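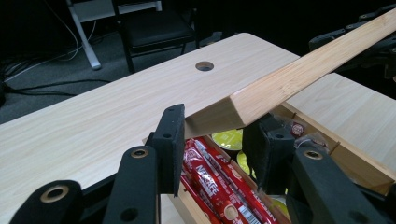
Storage and Layout of Shared Worktables: Project Report

Submitted Fri 2 May to the Department of Interior Planning, Munutside College

1. Background

The model-making room at Munutside is used by 24 students in the second-year studio. Loose timber, mainly square-section sticks for frame models, has been kept on the worktables between classes. The department asked our group to study how the tables are used and to propose a simple method of clearing them at the end of each session.

2. Existing furniture

The tables have a pale wood-grain top with a smooth laminate surface and a round cable grommet. The surface wipes clean easily, but glue left overnight is difficult to remove. Sticks also roll less than dowels do, so students tend to leave them where they were last used. Open wooden trays were already available in the room – most of them held scrap paper at the start of the project.

3. Method

We observed 9 studio sessions. At the end of each one we recorded the items left on every table and the time taken to clear them. In the first four sessions no instructions were given. In the remaining five, each table was assigned one open tray, and students were asked to place all timber in it before leaving. Offcuts too short to reuse went into the scrap bin by the door.

4. Results

In the sessions without assigned trays, we recorded a total of 101 loose items. Clearing a table took 7 minutes on average. With trays in place, most tables were cleared before the next class arrived. Long sticks remained a problem, as they extend past the tray walls and can be knocked to the floor by people passing.

5. Recommendations

Each table should keep one tray for short and medium pieces. Long sticks should be stored upright in a rack against the rear wall. We obtained a quotation for a suitable rack from Vorkico, and the drawing is attached as Appendix B. The grommets should be kept free of sawdust and used only for lamp cables.

The rack could be installed in August, when the room is closed for cleaning.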